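Ticket: Moltora softener passing hard water after regeneration
Product: Moltora, single tank
Installed by: Tresbridge
Opened: 16 Jan 2025
Status: Reopened by customer

Customer
The softener regenerates on schedule, uses salt, and by the next morning the kitchen cold tap is hard again. The drop test on the raw line before the unit reads 324 ppm. The same test at the kitchen tap, first thing in the morning, reads 324 ppm. I would expect it to be lower if the water were going through resin on its way there. The display says "System normal" the whole time, which makes me wonder what the display is measuring.

Tresbridge says the install is fine and it must be the valve. I assume you are going to say the valve is fine and it must be the install. Let's see.

Condurex Support
Thank you for contacting Condurex. Many customers notice residual spotting on dishes for a while after installation as old scale clears from the pipes. Please run the hot tap for 30 minutes and monitor.

Customer
Ran the hot tap for 30 minutes. Result: a tank of cold water and a higher gas bill. I reported the cold tap. Old scale clearing from pipes might account for a bit of hardness, but I don't see how it matches the raw water to the drop.

I doubt anything on the dishes will tell you more than the test kit does.

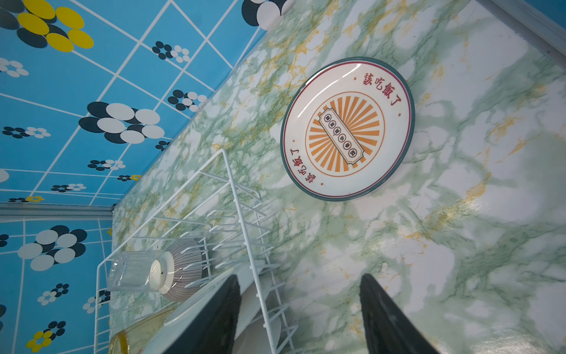 Kitchen, cream plate with teal rim.

Please tell me which of the following you would like me to check, in whatever order your script has them: bypass valve position, brine draw, rotor seal, hardness setting. I have already looked at the bypass. The handles are in the service position according to the sticker. Whether the sticker is right is another matter.

Condurex Support
Thank you for the additional details. The hardness setting may be too low for your supply. Please increase it to the next level and start a manual regeneration. In addition, your photos may indicate resin loss, which can leave particles on kitchen surfaces.

Customer
The setting is 10 and I have raised it as you asked. I have trouble seeing how this could work. The setting tells the valve how often to regenerate. If the water is fully hard the morning after a regeneration, doing it more often just puts more salt down the drain.

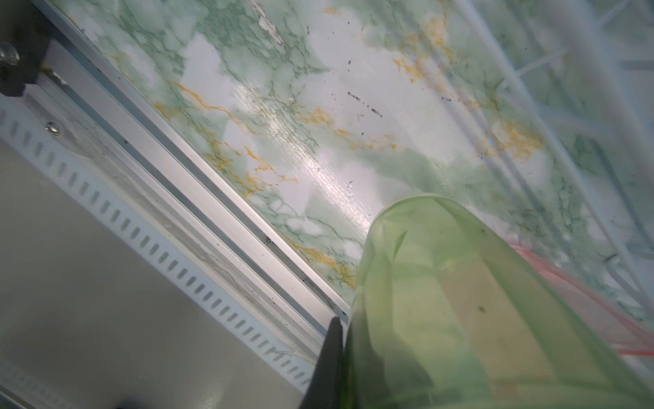
Resin loss would be serious, so I tested for it before replying. I tied a piece of nylon stocking over the kitchen faucet, with the aerator off, and ran it into a bucket. Nothing in the stocking, no beads in the bucket. I also asked Tresbridge what the resin looks like and was told small amber beads, all much the same size. What you have picked up on is presumably the dark specks on the green-and-white marble countertop, including the little line of them. Dark specks on a countertop are crumbs until someone shows me otherwise. The whitish patch near the edge is where the marble print has worn, and I'm not claiming that against the softener.

Result of the manual regeneration, for the record: 324 ppm at the kitchen tap. Brine level in the cabinet dropped, so it is drawing. Salt bridge ruled out with a broom handle.

Condurex Support
We are glad the unit is drawing brine. Please confirm the dishes are not being cleaned with an abrasive tool, as surface scratches can be mistaken for mineral film.

Customer
A test kit cannot mistake a scratch for calcium. The sample comes straight from the tap into the vial, and no dish is involved at any stage. 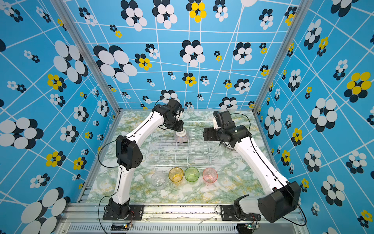
I did spend part of today on something more useful, which was taking samples at different points. Outdoor spigot: 324 ppm, as expected, it is teed off before the softener. Test port directly on the softener outlet: 2 ppm. So the resin works, the valve works, and I withdraw what I said about the display. As for your question about dishes, the brush is the round one with the white cap and pale pinkish-brown bristles, there at the top edge of the white wire rack. I don't see a scouring pad in that and would like the abrasive theory closed.

That leaves the kitchen cold line. Soft at the outlet and hard at the sink means it is either fed from before the unit or there is a cross-connection somewhere. The bathroom cold tap tests at 2 ppm, so I lean toward the first. The house on Chin Street was replumbed before we bought it and I have no drawing.

Condurex Support
Based on your results the unit is performing to specification. We recommend contacting your installer. May we close this ticket?

Customer
No. Leave it open until Tresbridge has traced the kitchen line, now booked for February. They told me at the start that they had tested "at the tap" and I have asked them in writing which tap. No answer yet. Setting is back to 10.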